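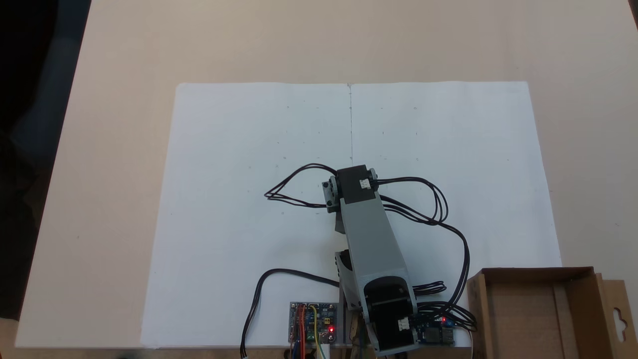 Re: [durnau-dice] Exact finish at 100, and the old dice

From: Meinrad Bühler
To: Durnau dice list

Latifa Ait Brahim wrote:
> Hello all,
> on Saturday we had again the discussion at table 3. I stood at 99
> and threw a four. Half of the table said I go back to 95, the other
> half said I stay where I am and lose the turn. In Omau they play
> that you stay. The sheet says only "the player must reach 100
> exactly". Can we please write down one rule before April?
> Also, the pips on the brown dice are almost gone. I cannot read them
> in the evening when only the small lamp is on.
> Latifa

Dear Latifa, dear all,

thank you for writing this. I was at the other table and heard only the noise.

I have looked in my papers. The sheet we use now is a shortened copy, and in the longer one, which came from the group in Gurnach, there is one more sentence after the one you quote: "Points above 100 are not counted and the player waits." So it is the same as in Omau. The rule with going back belongs to Talavera, which some of us played for years before we began with this game, and I think we have mixed the two. In Talavera the way back makes sense, as you can catch another player with it. In our game you cannot catch anybody, so going back only makes the evening longer.

My proposal for the sheet:

"A player who would pass 100 stays on the old score and gives the dice to the left."

With this, Latifa stays at 99 and waits for a one. I know that Saturday's game was scored the other way. I would leave the result as it is.
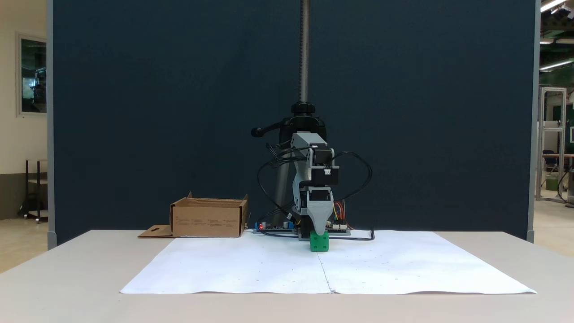 About the brown dice I agree with Latifa. The pips are only printed on the surface, and after so many evenings they are rubbed off, first the six and then the rest. I would like us to buy a set where the pips are sunk into the material, so that they can be filled again with a little paint when it wears off. The contrast is also important, and light dots on a darker color are good for my eyes. The green cube has both, small light dots that are set into the face, and something like this would suit us. Only please not too large, or they will not fit in the leather cup.

If somebody still has the receipt for the cup, I would be glad to know the shop. I can order the dice there next week and bring them with me.

Please answer to the list and not only to me, also if you simply agree with the text for the sheet.

Kind regards
Meinrad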